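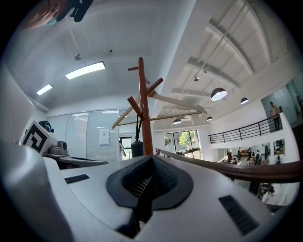 Coats, hooks and the mess by the door

2 Mar 2020

Quick one today, got a pile of scarves to sort before the rain comes back. These are the things that work in our hallway. Take what you like.

Hangers first. Get heavy coats off the thin wire kind. They sag, then the shoulders get those little bumps, and you never steam them out completly. Wide wooden ones for wool. Plastic is fine for rain jackets. Padded for knits, if you must hang knits at all – folding is better.

Bumps already there? Damp cloth, hang it in the bathroom while you shower, smooth with your thumb. Leave it alone till dry.

Hanger snagging on everything? Rough spot in the wood. Fine sandpaper, a few strokes, wipe, then rub with a candle stub. Done.

Standing coat racks. Load them like you'd load a boat. Heaviest coat low and on the side nearest the wall, next heaviest across from it. Bags go low. A full backpack on a top peg will bring the whole thing down sooner or later, ours went at 6 in the morning and woke the street.

Wobbly pole: flip the rack over and look underneath before you buy anything. Usually one bolt. Snug it up by hand, stand it up, check, then the wrench. If a leg is short, felt pad. Two if you need them. Folded cardboard works for a week and then it doesnt.

Loose pegs: pull the peg out, scrape the old glue off with a butter knife, fresh wood glue, push and twist. Wipe the squeeze-out with a wet rag right away. Leave it 24 hours, I know, I know. Peg still slops around in the hole? Wrap a bit of cotton thread around the end before gluing.

Wet coats don't go in the closet. Ever. Open hook, space on both sides, pockets emptied and pulled out. A tray under them for drips. Old boot tray, baking sheet, whatever. Newspaper in the tray if you hate wiping.

Musty smell. Brush the coat outdoors, then air it in the shade for an afternoon. Baking soda in an open jar on the closet floor, swap it when you remember. Cedar blocks go dull – sand them lightly and the smell comes back.

Wall hooks: find the stud. If there's no stud use a proper anchor, and read the weight on the pack. A winter coat with keys and a phone in it is heavier than you'd guess. I'd put the kids' row low enough that they can reach without climbing on the shoe bench.

Gloves and hats. Shallow basket, no lid. Lids mean stuff gets dumped on top of the lid. Clip glove pairs with a clothespin.

Umbrellas: dry open in the tub, then close. A stand with a sponge in the bottom saves the floor. Wring out the sponge.

And in August, when nothing's in use, wash everything that can be washed and put half of it away. Check the pockets. Last summer I found 30 dollars and a very old cough drop.

Shoe racks next time, if I get the glue off my hands.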